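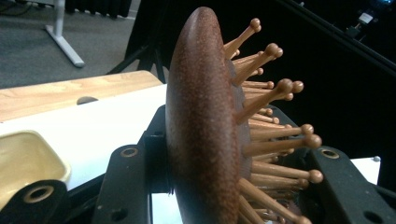 *Wood-pin brush in the fingers, pins out to the right. Item that gave us the most trouble.*

**Plodard hand-held gripper, long-term review**
Posted 5 Jun 2019

Short version: good tool, bad trigger return, and one fault I'd call a safety matter. Three stars out of five. Would be four if they fix the spring.

We've had the Plodard since March. Bought through Campbell, who were quick, box arrived fine, manual is thin. We use it at Tendthorpe to record grasps on household stuff. You hold it, squeeze, pick the thing up, put it down, next. Brushes, cups, trays, cutlery. Long days of that.

## What went wrong

The fingers stick closed. Not every time. Let go of the trigger and you get a click, trigger comes back, fingers stay where they are. Half a second later they let go all at once. Sometimes they don't let go at all and you have to wiggle the trigger.

Started in week 7. First time was on the oval brush, the one with the wooden pins. I figured the brush was the problem, rounded back, not much for a flat finger to sit on. So we blamed the brush for days. Wrong. Did it on a plain cup next morning.

Then the bad one. Fingers stuck on the brush, I put my left hand under to take the weight (dumb, I know) and they popped. Didn't drop — they snapped open, then shut again on my fingertip. Blood blister, no worse. But the trigger was fully released when it shut. It should not be able to do that. Manual says nothing about it.

## What I found

Took it apart on the bench. Four things, in the order I noticed them:

- Return spring had slipped half off its post. The post has no lip. Nothing holds the spring on but luck.
- Grit in the slide. Fine dust, probably from us, but there's no cover over it either.
- Linkage pin had worked loose a bit. You could feel the play by hand.
- No stop to limit closing force when the spring lets go. So whatever energy is stored goes into whatever is between the fingers.

Cleaned it, put the spring back, dab of thread lock on the pin. Ran 300 open and close cycles with nothing in it. No sticks. Ran 60 with the brush. It stuck 8 times. So the cleaning helped, didn't fix it. My guess is side load. The brush doesn't sit square, the fingers twist a hair, slide binds. I can't prove that.

## Plodard support

Slow. First reply was the standard one, asked if I'd read the manual. Second reply asked for a video. Sent it. Third reply said they were "aware of reports" and there's a new spring post coming, no date. They did not say stop using it. I think they should of.

Campbell offered a swap for the same model, same post. Passed on that.

## The good stuff

It's light. My wrist is fine after a whole session and I can't say that for the last one. Finger grip on odd shapes is better than I expected, it'll hold a rounded back with no slipping when it's working. Finger plates come off fast. Build feels solid apart from, well, the bit that broke.

Compared to the Useo we had before: the Useo is heavier, uglier, and the grip is worse on anything round. But it never once closed on me. It's back on the bench now and I'm using it for the brush and anything else that sits crooked. Plodard does cups and boxes.

## If you already own one

- Pull the side plate and look at the spring. If it's riding up the post, stop and reseat it.
- Never reach between the fingers with an object stuck. Set the whole thing down on the table first, then wiggle the trigger.
- Blow out the slide at the end of the day.
- Check the linkage pin every week. Ours came loose again after the thread lock, though slower.
- Log the sticks. Support only took me seriously once I had numbers to send.
- Throw out any recordings from a stuck grasp. The fingers stay shut after the trigger says open, so the timing in the log is junk. We lost most of a morning's takes befor we caught on.

## Who it's for

Careful people with a screwdriver handy. I would not give it to a new starter or a visitor, not with that post. If you're buying today I'd wait and ask Campbell which post is in the box before you pay.

Will update when the new part shows up. Spring's holding so far this week.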